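# Nightly stock export from Gristero stops partway, no error shown
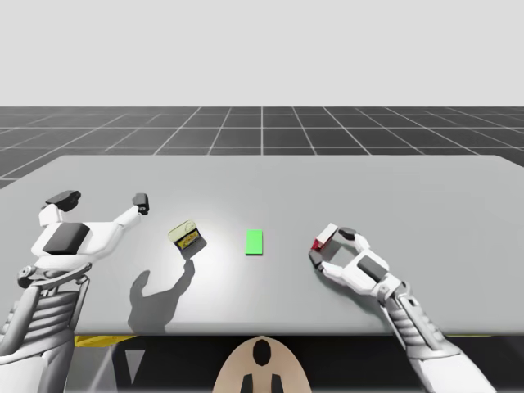 **Status:** Resolved, monitoring
**Opened:** 30 Aug 2020
**Component:** Gristero export job, Nakine warehouse
**Severity:** 2

## Symptom

The nightly stock export writes a file with 700 rows and stops. The item table has 1,210 active rows. The job exits with code 0 and the scheduler marks it complete. Cokik imports whatever it receives, so every item after row 700 shows zero stock in the web store until someone corrects it by hand.

The Roussel warehouse uses the same job and the same Gristero build. Its export is complete every night.

## Environment

- Export job runs at 02:16 on the application server
- Output is CSV, UTF-8, semicolon separated
- Transfer to Cokik over SFTP, one file per warehouse
- No change to the job definition after February

## Log

**Entry 1.** Ran the export by hand during the day. Same result, 700 rows. Ruled out the backup window and the nightly index rebuild.

**Entry 2.** Compared the file on the application server with the copy on the SFTP host. Checksums match. The file is already short before transfer. Closed the network line of inquiry.

**Entry 3.** Checked disk space and the quota on the export folder. Both fine. Free space is over 16 GB.

**Entry 4.** Ran the export query directly against the database. All 1,210 rows returned. The query is correct and the loss happens in the file writer.

**Entry 5.** Set the log level to debug and repeated the run. The last lines before exit:

```
writer: row 699 ok
writer: row 700 ok
writer: end of input
writer: closed, status 0
```

The writer believes the input has ended.

**Entry 6.** Looked at the next record in sort order. The description field holds a control character (0x1A) between two words. The text was pasted in from a supplier sheet. The writer reads its input in text mode and takes 0x1A as end of file. Roussel does not stock this item.

**Entry 7.** Removed the character from the record on the test system and ran the export. 1,210 rows written. Put the character back and the file stopped at 700 again. Cause confirmed.

## Fix

1. Cleaned the description field in production.
2. Searched the other text fields for characters below 0x20, excluding tab and line feed. Found one more, in a supplier note that is not exported. Cleaned it as well.
3. Added a filter to the export query so control characters are replaced with a space.
4. Added a row count check after the writer closes. If the file and the query differ, the job exits with code 111 and the transfer step is skipped. Cokik then keeps the previous day's figures.

## Open items

- Input validation on the item form. Pasted text is still stored as is. Change request raised with the Gristero maintainers.
- Switch the writer to binary mode. Needs a test with the older Roussel label files, which use a different line ending.
- Exit code 111 is not yet in the on-call runbook.

Ticket stays in monitoring until the binary mode test is complete.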